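4.2 Does displayed fruit get eaten?

Advice on household food waste often repeats one claim: fruit kept in plain sight is eaten sooner, so less of it ends up in the bin. The claim has an intuitive pull, and it has found its way into council leaflets and at least one colourful fridge magnet. We were less sure of it when we began, and the results from our two study areas, Bulora and Brullden, have not done much to win us over.

We asked 46 households to keep a fruit diary for 5 weeks. Each household wrote down what fruit came in, where it was kept, and what was thrown away. Half were asked to keep all their fruit in an open bowl or basket on a bench or table. The other half carried on as before, which in most homes meant a mixture of fridge drawer, pantry shelf and whatever happened to be free. Households were paid a small amount at the end, whether or not the diary was complete.

The first difficulty is what counts as display. Earlier work tends to treat it as a yes or no matter: the fruit is out or it is not. Our diaries suggest this is too simple. A basket can be out on a table and still hide a good part of what is in it. Small fruit gets laid over large fruit, and the pieces at the bottom are as far from view as anything in a drawer. Several diarists noted finding a soft lemon or a split plum only when the basket was emptied for cleaning.
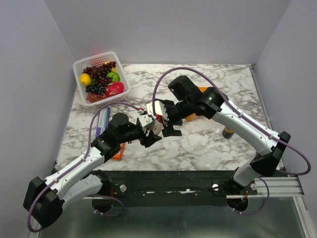 Figure 4. Mixed fruit in a perforated basket. Grapes spread across the upper and central area; a second yellow-orange fruit is partly hidden.

The second difficulty is that types of fruit behave very differently. Grapes went quickly in nearly every home, wherever they were kept. Lemons went slowly in nearly every home, again wherever they were kept, as people buy them for cooking and not for snacking. If a household told to use a basket also happens to buy more grapes, its waste will fall and the basket will get the credit. We tried to adjust for this by comparing like with like, but once the diaries were split by fruit type the groups became too small to lean on.

With those cautions stated, the raw result is as follows. Basket households threw away slightly less fruit by weight than the others in the first fortnight. By the last week the gap had closed. One reading is that the display works but wears off. Another, which we find easier to believe, is that people who have just been asked to pay attention to their fruit will pay attention to it for a while. The design cannot separate the two, and we doubt that the published studies can either, given that most of them stop sooner than ours did.

There was also a cost that the leaflets leave out. Diarists in Brullden, where the study ran through November, reported that soft fruit kept on the bench spoiled faster in warm kitchens. Two households moved their berries back to the fridge against our instructions — quite sensibly, in our view — and we have kept them in their original group for the analysis.

The Kolo survey, which reached over 600 homes, is often cited on the other side of this argument. It did find that people who keep fruit on show say they eat more of it. But it asked each person once, from memory, and it did not weigh anything. People who like fruit may well be the ones who put it on the table. The Quintanilla trial took more care with measurement, though it looked at offices, where somebody else does the buying and the clearing away.

We therefore treat the effect of display as unproven in what follows, and leave it out of the model in Section 5.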